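Open day station with hand-held grippers: how to organise it for visitors?

Asked by Vilja Rantala
Category: Events and demonstrations
3 replies, 408 views

Hello all. I work in a small laboratory in Skemcombe and in November we will have an open day for the public. My supervisor wants that the visitors can try the hand-held grippers, the same ones we use when we record tasks for our robot arm. I have used them myself for one year, but I have never shown them to people who come in from the street.

My plan is a test tube task. The visitor holds one gripper in each hand and moves tubes between a metal rack and a clear plastic rack. I have 2 pairs of grippers, but one pair must stay in the recording room, so there will be only one station. Last year 118 people came to the building, and I expect that perhaps half of them will want to try.

I would like to know these things. How long should each person have? Should they sit or stand? Is glass acceptable if the tubes are empty? And do I need to explain the whole project first, or can they simply begin? I am also a little worried about the cables, as the visitors will walk behind the table to reach the chair.

Thank you in advance, and excuse my English if something is unclear.

Reply from Lauri Harju
Marked as helpful by 3 members

We did almost the same at the Grustitz open day, and I was responsible for the table. I will write what I remember in the order of your points.

Time. We gave three minutes to each person and this was too short for children and too long for the adults who were only curious. In the end I let people stop when they had moved two tubes. The queue went faster and fewer people left it. Put the queue on the side where they can see the hands of the person who is trying, then they learn while they wait and you do not need to repeat everything.

Sitting or standing. Sitting, if your table is of normal height. When people stand, they lift the elbows and the grippers come down on the rack from too high. Small children can stand.

Glass. Please do not. Even empty. Our safety person permitted it on paper, but after the first tube fell on the floor we changed all to plastic in the lunch break. Put something easy to see on the top of each tube. A coloured ball is good, because a visitor does not know where to hold a tube, but everybody understands "take the red one".

The clear rack will give you trouble. On a white board it is very hard to see, and people close the gripper on the rim of the rack and pull the whole thing. I put a strip of blue tape around ours. If you have a second metal one, use this.

Explaining. Two sentences. I said: "The markers on top tell the computer where your hands are. What you do with the tubes, the arm will later try to repeat." Those who wanted more asked for more, and my colleague Irja Saarela had a chair at the side for these longer talks. One gentleman sat with her for most of the afternoon and asked about the calibration, so it is good that he was not in the queue.

One thing which you did not ask: tell people not to hold the gripper by the marker plate. They do it all the time, because it looks like a handle. We had a spare plate and we used it.

Cables. Take them off the back of the table and down, never to the side where the chair goes. Leave enough loose cable that a person with long arms can reach the far side of the board. We fixed ours with tape to the table leg and checked it each hour.

Reply from Niilo Karppinen

Just let them play with it. People like robots. We had a Hsiao arm at our event and nobody read the poster anyway.

Reply from Ritva Seppälä
Edited 2026-02-03

I agree with Lauri about the plastic tubes, but about the time I have another opinion. At Fesum we used a list with names, five minutes for each, and people went to see the other rooms and came back. It was calmer and the parents were thankful for it. It needs one person more, only for the list.

Also think about the left hand. Most visitors forget it completely. They pick with the right one and the left one hangs in the air. I asked them to take the first tube with the left and after this they used both. If somebody has pain in the wrists, offer only one gripper, they are heavier than they look after some minutes.

For the layout, I would keep the board almost empty: the metal rack to the right, the clear one near the left hand, and free space between them. Start with four tubes in the rack and not more. Then it takes only a moment to put them back for the next person, and you can do it while you are talking.

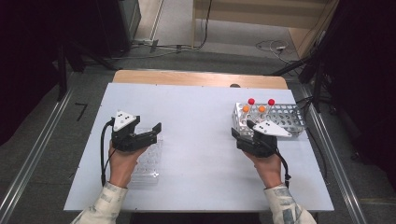 With the rack this near to the right hand, left-handed visitors may ask you to turn the arrangement, so leave the racks loose on the board and do not glue them. Write to me if you want the text of our sign, I have it in English and Finnish.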